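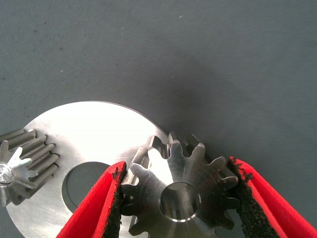 N.º 60

Stunia: registro de engranajes sueltos

Por Aino Kinnunen - noviembre
3 comentarios - Compartir

Stunia es un registro de engranajes y piezas afines separados de su conjunto original. Cada entrada corresponde a una pieza física conservada en el almacén de Kuusisto y recoge su geometría, su estado superficial y las medidas tomadas sobre la mesa. La versión actual tiene 3827 entradas. El número de la cabecera identifica la entrega, no la pieza.

Contenido

piezas.csv - una fila por pieza.
medidas.csv - lecturas de calibre, varias filas por pieza.
estado.csv - anotaciones sobre dientes, taladro y caras.
notas/ - texto libre, un archivo por caja de procedencia.

Los archivos están en UTF-8, con punto y coma como separador y coma decimal. Las hojas de cálculo configuradas en inglés leen mal la columna de diámetro si no se indica el separador al importar.

Campos de piezas.csv

id: identificador interno. No se reutiliza cuando se retira una pieza.
clase: recto, helicoidal, cónico, corona, sin determinar.
material: acero, latón, polímero, otro metal, sin determinar.
color: solo para piezas no metálicas.
d_ext: diámetro exterior en milímetros, medido entre puntas opuestas. En las piezas con número impar de dientes se da el valor corregido y se marca impar=1.
d_taladro: diámetro del taladro central. Vacío si el taladro no es redondo.
chaflan: sí o no, según haya borde biselado en la boca del taladro.
perfil: redondeado, agudo, truncado. Se refiere a la punta del diente y se asigna a simple vista.
fondo: forma del hueco entre dientes (en U, en V, plano).

En los engranajes rectos de acero el perfil redondeado con fondo en U es el caso más frecuente. Las marcas concéntricas de torneado en la cara no se consideran defecto y se anotan en estado.csv con el código TC. Las manchas pardas llevan el código MP, sin distinguir entre óxido, grasa seca y tratamiento térmico; para separarlas habría que limpiar la pieza, y las piezas se registran sin limpiar.

El brillo da problemas al asignar el perfil. Una cara torneada devuelve reflejos radiales que llegan hasta los dientes y ocultan la arista. Jaruwan Ratanaporn revisó las filas dudosas girando cada pieza sobre la mesa gris y corrigió más de 300 valores. La columna revisor lleva sus iniciales en esas filas.

Piezas pequeñas y blancas

Se incorporaron con la caja de Posport. Tienen dientes cortos y en su mayoría de punta aguda, por lo que el valor redondeado debe tomarse con cautela cuando aparece en este grupo. El material figura como «sin determinar» salvo que la pieza lleve marca legible.
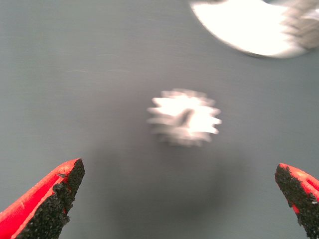 El diámetro exterior de este grupo se mide sin apretar el calibre, con el cierre apoyado y no forzado. Las lecturas de la primera tanda se hicieron con presión normal y salen algo bajas; tienen tanda=A en medidas.csv y conviene excluirlas de cualquier cálculo de módulo. Paavo Miettinen repitió una parte, marcada como tanda=B. El resto sigue pendiente.

El taladro se anota como «irregular» si no admite el pasador de control. No se intentó limpiar rebabas antes de medir.

Limitaciones conocidas

- No hay datos de dureza ni de composición.
- El ángulo de presión solo consta en las piezas que venían con plano, todas de la caja Hoko.
- La clase «corona» mezcla dentado interior y exterior en las entregas antiguas.
- Dos piezas engranadas entre sí no se registran como pareja, aunque procedan de la misma caja.
- El desgaste se valora sobre una sola cara, la que queda hacia arriba al colocar la pieza.

Cambios en esta entrega

Se añade el campo fondo. Se fusionan «bronce» y «otro metal». Se retiran filas duplicadas de la caja Hoko; los identificadores retirados están en notas/retirados.txt. Sointu Kemppainen mantiene el diccionario de códigos y Hilkka Räsänen las notas de procedencia.

Las correcciones se envían con el id de la pieza, el campo afectado y el valor propuesto. Si se trata de una medida, debe indicarse también el instrumento. Los envíos recibidos después del lunes pasan a la entrega siguiente.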